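Guides > Laundry and Fabric Care > Drovell Steam Press > Setting up

Search this guide Go

Section 5: First press

You're nearly there, and this is the fun part! Once the Drovell is filled and level, a good first press takes only a few minutes, and the difference on a tired old shirt is a joy to see.

1. Stand the press on a firm, heat-proof surface at hip height.
2. Fill the tank to the line with cold tap water.
3. Turn the dial to Low and wait for the green light.
4. Turn the garment inside out if it has a printed number or letters.
5. Lay a thin cotton cloth over the print before you lower the plate.

CAUTION: Never put the bare plate on a print. It will stick, and it won't come off nicely.

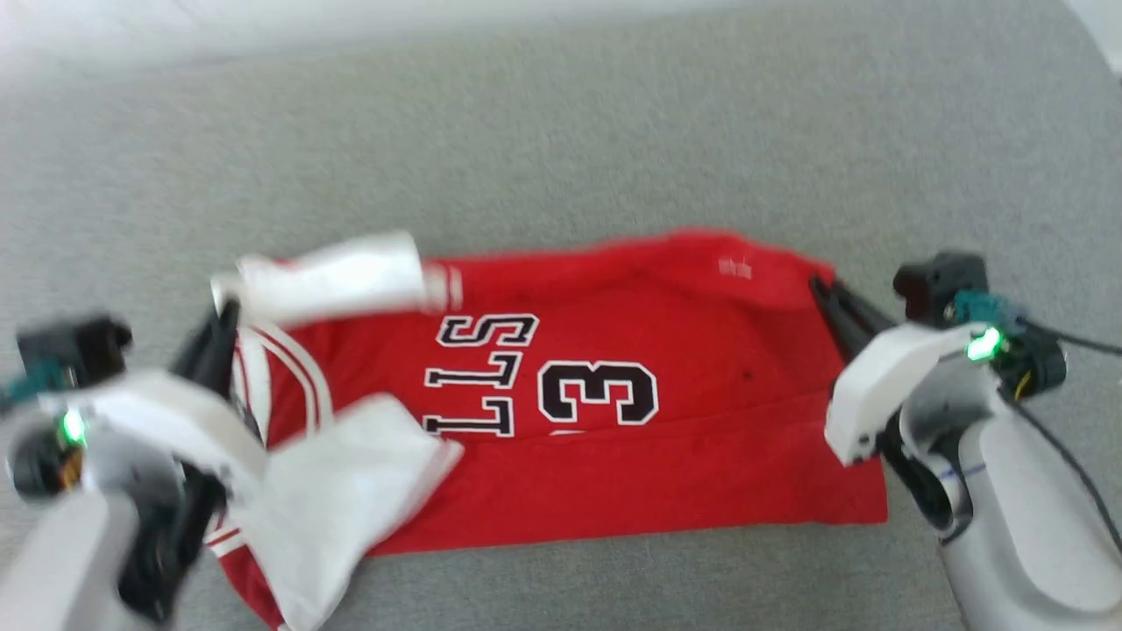

Can I use steam on polyester sports tops?
Use the Low setting only, with the cloth in place, and press for a few seconds at a time. Let the fabric cool flat before you fold it.

6. Lift the plate straight up (don't drag it!) and move on to the next patch.
7. Do the trim and side seams last, using just the front edge of the plate.

Note: If the light flashes red, the tank is empty. Switch off, let the press cool, then refill. 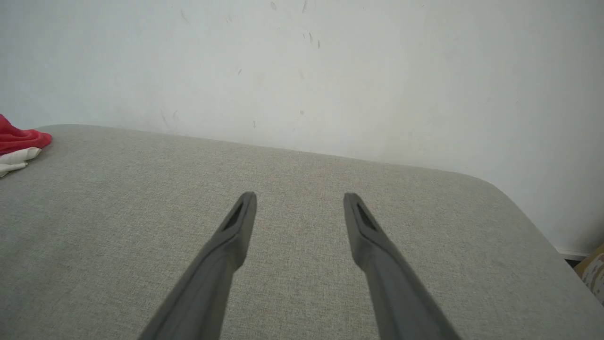 8. When you've finished, turn the dial to Off and empty the tank while the water is still warm. Lev Antoniuk, who wrote our first guide, swears by leaving the cap off overnight, and we do the same with ours.

Spare cloths are part no. 413. They wash beautifully, so one should last you ages.

Contact Umum Home Care, Grosham | © Umum | Back to top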